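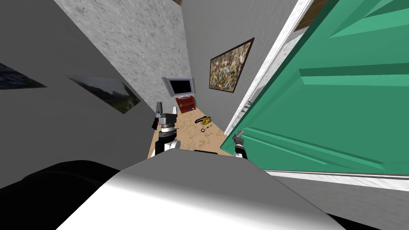 A customer wrote to us in April that she had stopped buying boxed caramels years ago, as they always stuck to the paper and tasted of nothing but sugar, and that ours had changed her mind. We get a fair number of notes like hers, and we read all of them.

Melnychuk Confections makes caramels, toffee and filled chocolates in small batches. We started with one copper kettle and 2 recipes, a soft butter caramel and a hard toffee with almonds. Both are still on the list. The toffee has a little more salt in it than it used to.

What we make

There are 7 caramel flavors in the regular range, plus a honey one that we sell until the honey runs out. The filled chocolates go by the name Verska and come in dark and milk. The Ulton box is our mixed gift box — half caramels, half chocolates — and it is what most people order for birthdays and the holidays.

How we make it

We cook with butter, cream, cane sugar and glucose syrup. The caramel is poured onto a slab, left overnight, then cut and wrapped the next morning. Nuts are roasted here. All of our products are made in a kitchen that handles milk, soy, peanuts and tree nuts, so please read the label if you have an allergy.

Where to find us

Our shop and kitchen are in Ponik, and we supply 197 stores, mostly bakeries, delis and gift shops. Last year we packed 2,964 Ulton boxes for the holidays. Wholesale orders ship within a week. In the summer months we pack chocolate with ice and do not ship it before a weekend.

The shop opens at 9 a.m. Broken toffee is sold by the bag at the counter while it lasts.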